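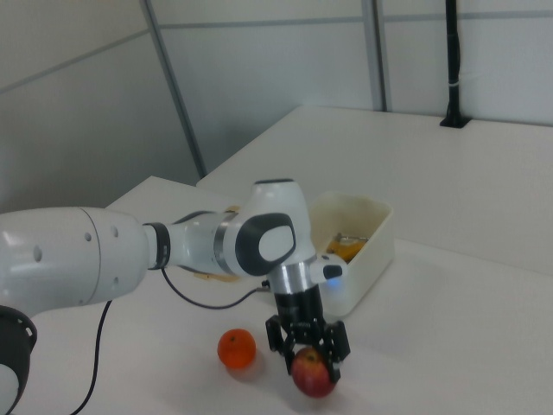
The Second Table

Branwen Pumphrey wrote the new number into the notebook, 1253, and then she closed the notebook and sat on it, so that she would not look at it again before the evening.

"You are warming it like a hen," said Tharun Marar from the sink.

"It is my notebook."

"It is our notebook. Read page two."

She did not need to read page two. It was in his handwriting, from February, when they had taken the places in the shared workshop in Wuddale and carried the arm up the stairs together, stopping at every landing. Page two said that the build belonged to both of them in equal parts, and that if one wanted to leave, the other would pay 2000 for the half. Neither of them had written what would happen if one only wanted to go to Bastdale for a better job and did not want to be paid anything.

He came back drying his hands on his trousers. The arm was waiting above the table with its fingers open. They had called it Inard, after the street where Tharun grew up, and the name had been meant for one week only.

"Again the orange?" he asked.

"Again the orange."

He started the program. Branwen watched the black cable, as she always did, because in the first month it was the cable that had ruined everything. It used to catch on the corner of the table and pull, and then the wrist would stop with a small knock, like a person who remembers something in the middle of the road. Tharun had wanted to tie it down. She had wanted to leave it long. They did not speak for one whole afternoon because of this, and after that they left it long.

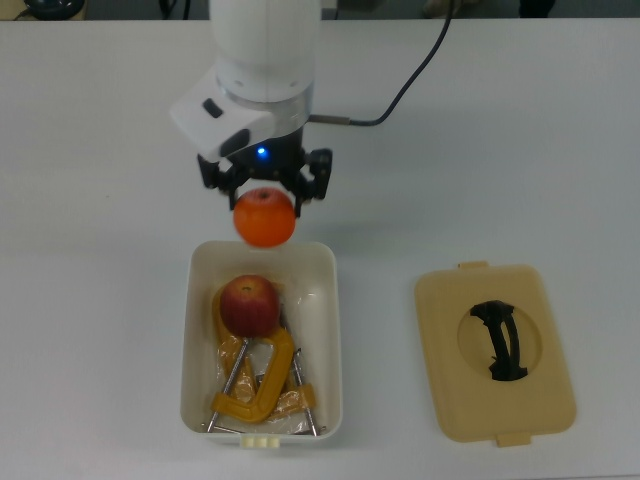 "When do they want you?" she said.

"The nineteenth is the first day. But I would have to find a room before."

"So earlier."

"Earlier, yes."

The lid of the box was lying on the table with its handle up. She had an idea to put it back on, only to have something to do with her hands, but the program did not know about the lid. They had promised each other to teach it the lid in spring – the lid, then the drawer, then old Mrs. Pillai's jars from downstairs, who could not turn them anymore and who had asked them twice, very politely, if the machine was ready.

"You could do the jars alone," Tharun said. He was looking at the same place.

"I can't do the wrist alone. You never wrote down how you set the wrist."

"I will write it."

"You write like a doctor."

"Then I will write it slowly."

He sat down beside her on the bench. She stood up a little, took the notebook from under her and gave it to him. It was warm, and he made a face about this but did not say the word hen. He turned past page two and past all the numbers until he found a clean page, and he wrote at the top of it, in capital letters, WRIST.

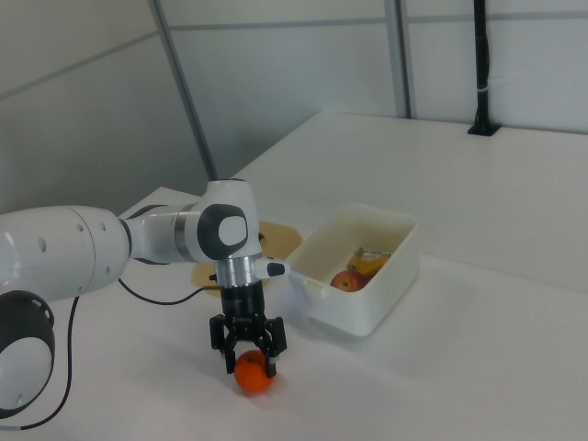 Inard over the orange, with the apple and the banana in the box.

"First," he said, "you must loosen the ring, but less than you think."

"How much less?"

He thought about it for a long time. Then he asked her for the small wrench, and she went to get it.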